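Linux Systems Administrator, Second Line
Ternesard, Polstead office or remote

Ternesard runs hosting and file storage for small research labs and clinics. We look after 1,018 servers, most of them on Debian, with a handful of older Red Hat machines we are retiring. We have an opening on the second line team, which is led by Abrehet Feyisa.

What you will do
Take tickets the first line could not close, mostly storage, boot and network problems.
Build and test kernel updates before they go to customer machines.
Move the remaining NFS shares to the new cluster, a job that should run through February.
Keep Jovari, our in-house inventory tool, up to date. It is written in Python and the code is not pretty in places.
Join the on-call rota, one week in six. Calls at night are paid separately.

What we need from you
Three years or more looking after Linux servers for a living. You should be at ease on the command line, know your way around systemd and LVM, and be able to write a shell script that someone else can read. Certificates are fine but we don't ask for them. Ansible is useful – we use it for nearly everything built after the old Fonseca data room closed.

Pay and hours
Full time is 37.5 hours. Part time from 20 hours a week is possible if you can cover mornings. Pay follows our grade 17, and the full scale is sent to anyone who asks.

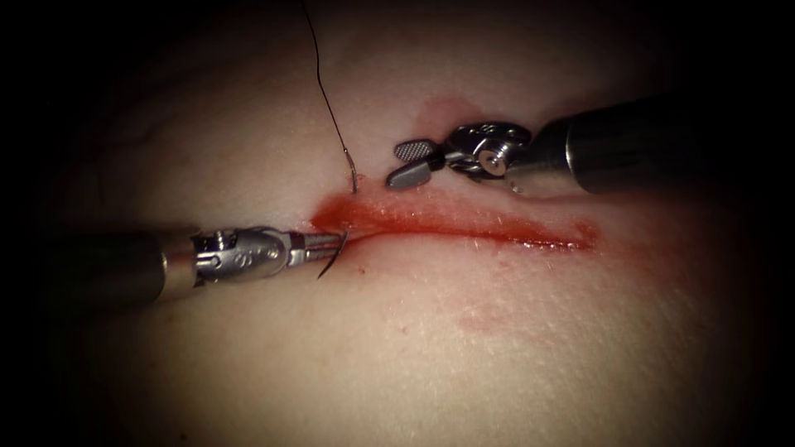 New starters spend their first month paired with Desta Negash, who will go through the ticket system and the backup setup with you. After that you get your own group of customers, usually 68 machines to begin with.

How to apply
Send a resume and a short note about a fault you tracked down and how you did it. One page is enough. Interviews are by video, followed by a practical test on a virtual machine – allow two hours. Questions about the work go to Wondimu Yimer, and questions about contracts to Amparo Alvarado.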